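We use cookies to give you the best experience on our site. Accept | Manage preferences

December 30, 2020
By Rodrigo Fonseca

Up at six, too warm to sleep. Watered the tomatoes before the sun got onto them and found the back tap dripping again. Put a new washer on the list for Landley.

Coloured blocks on a wooden tabletop.

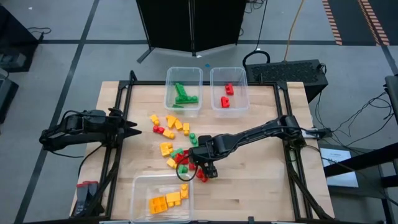
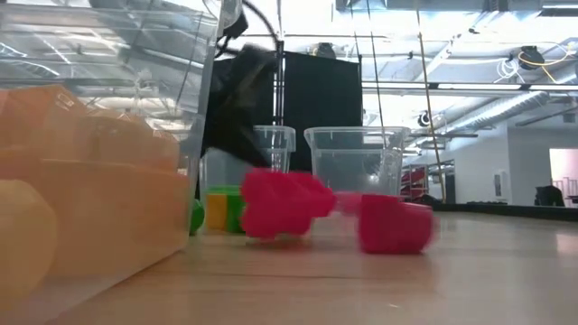
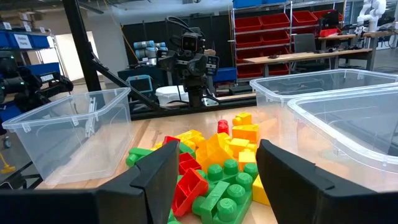
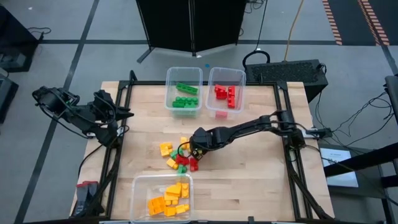 Spent the morning on Dad's letters. I've now read to the end of the Clollach box, which leaves the Warna one and whatever is in the suitcase. He wrote to his sister in Vilela most weeks and she kept everything, including a receipt for 36 metres of fencing wire. There are 441 letters by my tally. My Portuguese is slower than it was in April and his handwriting doesn't help. Some pages I read three times and still had to guess.

The best one today was from his first summer at Clollach. He'd been told the dam never went dry and it was dry by the time he wrote. He carted water from the neighbour's for the 200 sheep and complained for a page and a half about the colour of the tea.

Lunch was cold ham and the last of the Christmas potatoes. Rang my cousin about the missing letters from 2000. She thinks they went to the tip with the old wardrobe but will look in the garage on the weekend.

Drove to Landley at three. They had the washer but no archive boxes, so I bought two plastic tubs with lids and will line them with the good paper. Fixed the tap. It still drips a little.

Cool change came through after tea. Opened all the windows. Warna box tomorrow, starting with the bundle tied in green string.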